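September, park path notebook, Jarkside

Walked the north loop again this morning with the wheel and got 2327 meters from the gate back to the gate. The old leaflet map has it shorter, but it leaves out the spur down to the duck pond. I am keeping the spur in. Visitors go that way whether the map shows it or not.

Draft text for the pond stop is at 60 words and still says "lake" twice. Kendra Landry wants the boathouse mentioned. I have no opening hours for it past the end of the month, so it is in brackets for now.

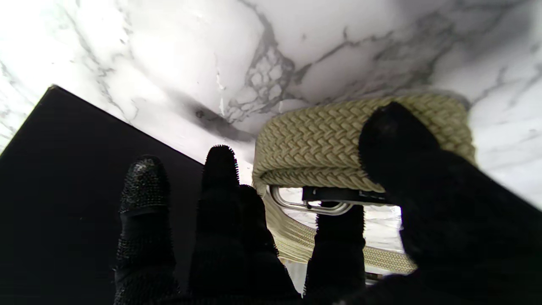 Braided belt, coiled, on white marble.

Hatsue Ogura read through the Pidgate entrance page. Her notes: the bus stop has moved to the other side of the road, the rose beds are closed for replanting, and the aviary is a left at the fork, which I had as a right. All three fixed in the working copy. The fork also needs a marker on the printed map, number 4 if we keep the present order.

Tried the fold on the heavier paper. It cracks along the second crease. Went back to the lighter stock and ran some 192 copies before the toner started to fade. The last few are readable but the river comes out pale gray.

Still to do: check the steps behind the bandstand for stroller access, ask about the winter closing time for the deer enclosure, re-measure the east side from the bridge.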